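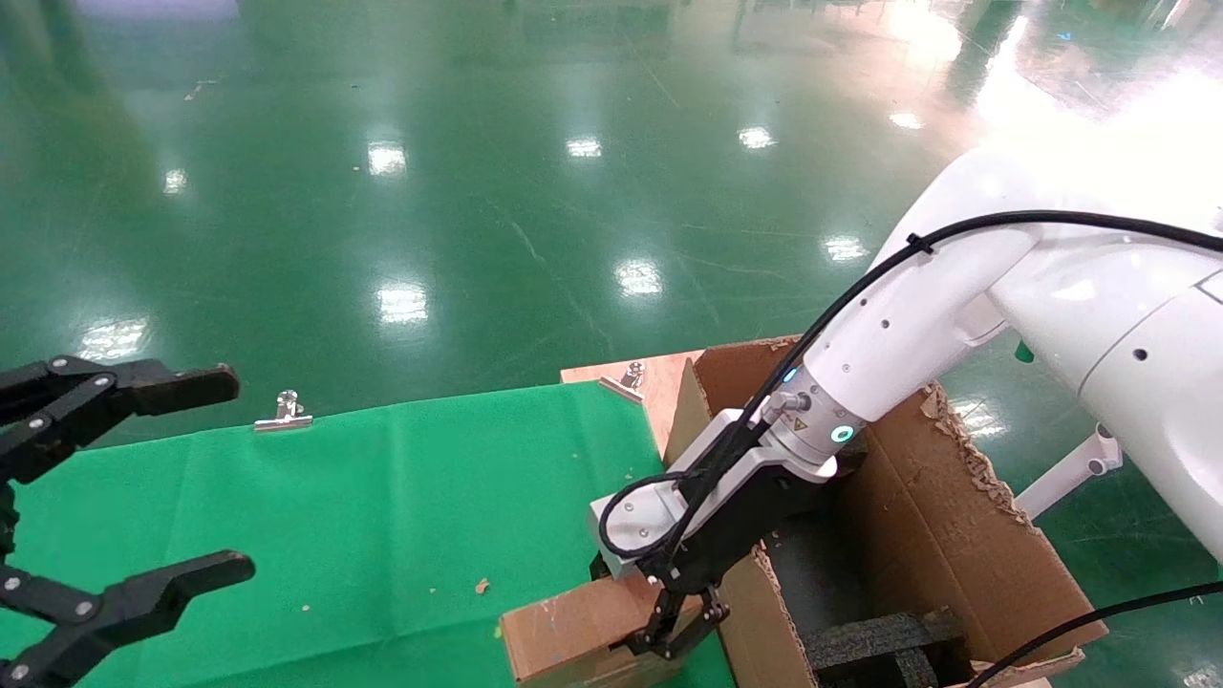 **Ticket 151: paint peeling on back bedroom skirting**
Opened November 17, 2024

Hi, me again! I had the back bedroom at our Plasesville house done in July (walls, skirting, window board, the lot) and the walls are lovely, still really pleased with those. The skirting under the window is another story. The gloss is coming off in long strips, like the skin off a boiled egg, and I only noticed when I pulled the bed out to hoover.

What I've tried so far:

- Wiped it down with warm water and a bit of washing-up liquid, then left it overnight. More came off with the cloth.
- Pressed some tape on and pulled it away. On the window wall it took the paint with it, right back to the old cream colour. On the door wall, nothing shifted at all.
- Checked for damp with my neighbour's meter. Both walls read the same, so I don't think it's that (happy to be told otherwise).

The tins left in the garage are Prerik satin for the wood and Bortolotti matt for the walls. I can't find a primer tin anywhere, but it may have gone back in the van.

**Update**

Thanks for ringing! You asked whether the old cream was oil paint. I rubbed it with a rag and meths like you said and the rag came away clean, so I suppose that's a yes. You also asked if both walls were sanded. I wasn't home for the second day so I can't say, but the door wall does feel rougher where I scratched a bit off with my nail.

**Update 2**

I've had a go at a small patch behind the radiator pipe: scraped it, sanded it with 200 grit, dusted it, then one coat of Flanamen primer and 2 coats of the satin. Left it a week and did the tape test again. Not a flake!

So could someone come and do the whole window wall the same way, please? I'd rather not do it myself, my knees aren't up to it. The carpet is fitted tight to the skirting along there, so it'll want tucking back first. Mornings are best, and the side gate sticks, so give it a good shove.

Status: open, waiting for a visit date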